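Good practice for running a humanoid in a shared kitchen: written rules?

Posted by Roos Van den Broek in Workplace Automation

We run one two-armed humanoid in a test kitchen at our Mingate site. It loads and unloads a dishwasher for now, and wiping down comes next. Until October it was only engineers in the room, and we got by on common sense. Now people from other teams walk through to use the coffee machine, and our safety lead wants a page of rules on the wall.

I have read the general material on risk assessment and on people working near robot arms. Most of it assumes a fixed base and a fence. I can't find much that talks about a sink, a dishwasher door that folds down to shin height, and cables hanging near both. What do other sites write down? I'm mostly after keep-out distance, who holds the stop button, and anything about water. If you have rules for the dishes themselves I'd take those too.

Godelieve Smits

We have had a kitchen cell at Nirnilside for 13 months. Start with your own risk assessment and do it per task. "Kitchen work" is too wide. Taking a plate out of the sink and putting it in the upper rack is one task. Opening and closing the door is a different one, with different pinch points. Ours has a separate sheet for each, and each sheet is signed again when the software or the hands change.

The rules on our wall are short:

One named operator per run, with the stop in hand. On the counter doesn't count.

No one inside the line on the floor while the arms are powered. We measured the full reach of the arm with a plate in the hand and added 300 mm to that. Don't copy our number. Work out yours from the reach and the stopping distance of your own machine.

Dishwasher cycle finished and the machine switched off at the wall before the robot goes near it.

Tap closed and the sink drained before the start. Check what the maker says about water for the hands and for the arms, they are often not the same. If the manual says nothing, treat them as not rated.
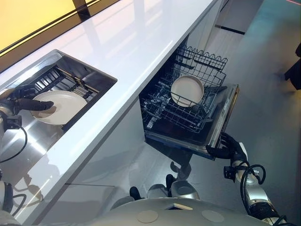 Cables get a line of their own on the sheet. Before a run the operator moves each arm slowly through the whole task and watches where the slack goes. It must not be able to catch on the rack tines, the door or the edge of the sink. If it can, tie it back and do the slow pass again, because a cable that clears the rack on the way down can still hook on it on the way up.

About the door: write down the most force a hand may put on it. An open dishwasher door is a lever and the hinges are not made for a robot leaning on them. We set the limit in the controller and then checked it with a hand gauge. Also decide what happens on a stop while a hand is gripping something. Ours holds its grip and the arms lock. That is fine for a plate, but you need a written way to release the hand, and every operator should have done it at least once with someone watching.

Last one, keep a log. Dropped dish, odd noise, person over the line, all of it. We had six entries for people crossing the line before we moved the kettle to another room, and none after.

tikaro_dave

Tape on the floor and a big sign. People read it if it's big enough. Also use plastic plates.

mertens_lab

Agree with most of what Godelieve wrote. I'd be careful with plastic plates though. They weigh less and they flex, so grip settings you tune on them won't carry over to the real ones. We use the real dishes, keep a closed bin and a brush by the door, and the rule is that the arms are powered down before anyone picks up pieces.

Two more for your list. Anything the robot has handled gets a normal wash before a person eats from it — the hands pick up grease and dust from everywhere else they have been. And no knives or glasses in the rack until you have written a sheet for them. We logged 345 plate runs before we added mugs, and glasses are still off the list here.

Roos Van den Broek

Thanks, this helps. I'm splitting our sheet by task as suggested, and the coffee machine is moving to the hallway. Godelieve, could you share the wording of your release procedure? Ours just says "call the engineer."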